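Can a robot do my kitchen yet? Still no, but less no than last year

Quick one tonight because the washing machine finishes at 11 and I want to be in bed by then. Yes I know, the washing machine is a robot, everyone says that when I bring this up. It isn't really. It spins a drum. I do the sorting, the carrying, the pegging out, the moaning.

So. Robots and chores. I've been going on about this since spring and a few of you have emailed to ask if I've changed my mind. Bit. Not much.

Background for anyone new. I worked packing lines for years, first at Plakmont (biscuits, mostly, then crackers, then redundancy) and after that a short spell at a fruit packer. The biscuit line was nearly all machine by the time I left. Fast, noisy, very good at it. A biscuit is the same as the last biscuit and it turns up in the same place. When it didn't turn up in the same place the whole line stopped and somebody had to walk over with a stick. We had a proper stick. It lived on a hook.

Fruit was different. Fruit was people. Still is, for the fiddly end of it anyway, the nets and bags and the little mixed trays. They'd had a firm in called Trevuda before my time to try and automate the bagging and all that was left of it was a big square of cleaner floor where the thing had stood. I asked what went wrong and got a shrug and "bags".

Which I did not understand until I'd done 238 of them in a morning.

You can't grab a bag the way you grab a box. It has no shape of its own. Sticks to itself, sticks to you, falls shut the second you look away. You do this thing with your thumb and finger, a sort of rub, and it opens, and I could not tell you how I know when it's open. I just do. Try writing that down for a machine.

Anyway, been reading up on where the arms have got to, the ones meant for homes and small shops not the big orange things that weld cars.

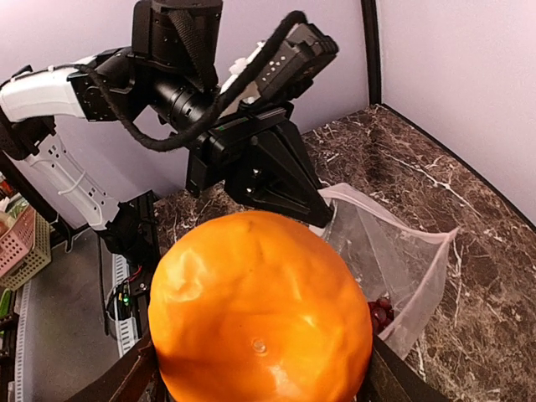 Picking things up, I'm coming round on. Two years ago I'd have said no chance with fruit, too easy to bruise, too many sizes. Now I think a decent arm with a decent pair of jaws could clear most of what's on my worktop if I gave it long enough. It's the soft stuff I'm still stuck on. Look at the clear bag by the jaws, with the dark red fruit down inside it, and think what you'd need to know to hold the mouth of that and not squash what's at the bottom. And it's see-through, so you're looking at the fruit and the plastic at the same time and half of what you can see is shine. My eyes struggle with that and they've had decades of practise.

The other problem is time. There's a company called Bodeck with a video of an arm loading a dishwasher, which I watched all the way through with a cup of tea and the tea went cold. Lovely job, mind. Every plate facing the same way. But it took 40 minutes and there were only a few plates. I can do ours in 4, badly. My argument at home has always been that badly is fine.

Someone will say who cares how long it takes if you're asleep. Fair. I've thought about that one a lot. If it went all night very slowly and the kitchen was done by breakfast I would be delighted, I wouldn't ask questions. But I'd want to trust it alone with glass. And the cat.

Shop floor I think will come first, same as it always does. My mate swears by a noodle place, Sangkhawat, where a little cart brings the bowls to your table. I went in July. The cart does come to your table. Then a woman comes over and takes the bowls off it, and wipes the tray, and sends it back. So that's the job now, I suppose, walking after the cart. Food was great.

What I'd want, in order, if anyone's building one and reading this:

Putting shopping away. Bags, again, always the bags.

Socks. Pairing, not washing.

The drawer with all the lids in it.

Wiping down after. Not the wiping, the moving everything so you can wipe, and then putting it back were it was.

I don't need it to cook. I like cooking. Don't understand why every one of these firms starts with the cooking, it's the one bit I'd keep.

Right, machine's beeping. Going to go and carry wet towels upstairs like it's 1950. Will reply to comments tomorow, and if anyone still works bagging and has a better trick than the thumb rub I'd like to hear it.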